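Chapter 12
Weight Stigma and Access to Care

Weight stigma is the assignment of lower social value to a person on the basis of body size. It operates at two levels: in direct encounters, and in the rules of institutions. This chapter deals mainly with the second.

Piroska Szilágyi interviewed 67 women in the town of Brikow about their use of primary care. Her central measure was delay – the number of days between a first symptom and a first appointment. Section 12.1 defines the measure and sets out its limits. 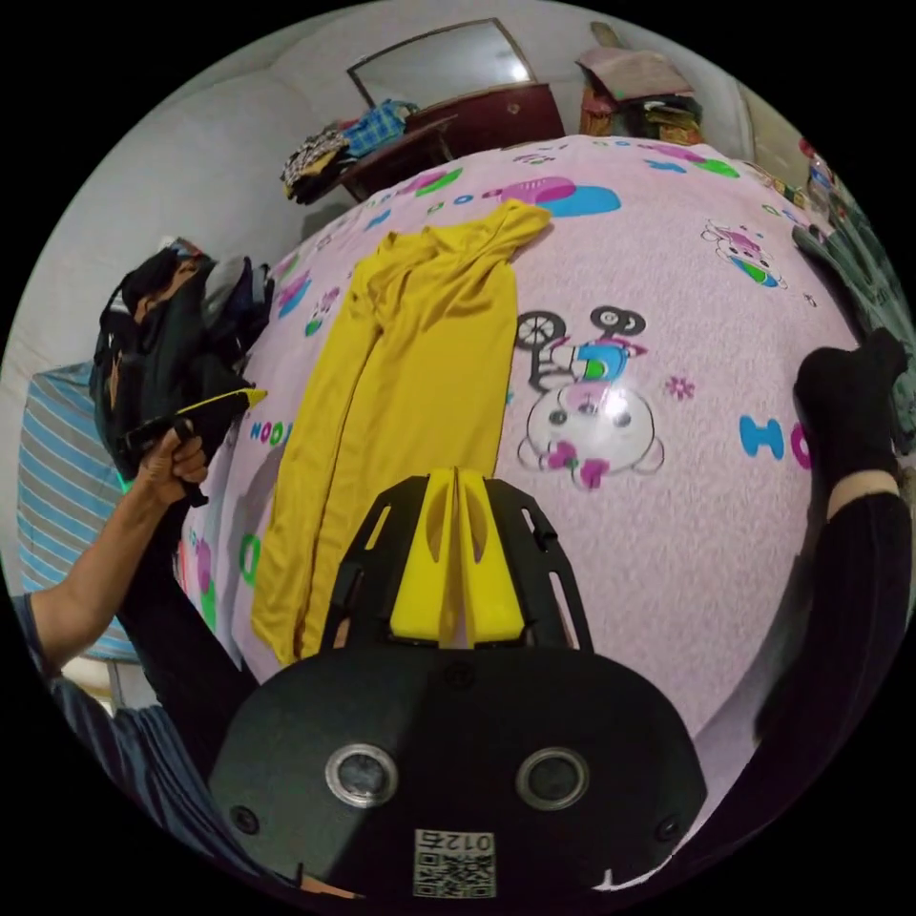
Delay should be kept separate from refusal, in which no appointment is made at all. The two are often combined in survey data, and Section 12.2 shows how to separate them. Terms in bold are listed on page 98.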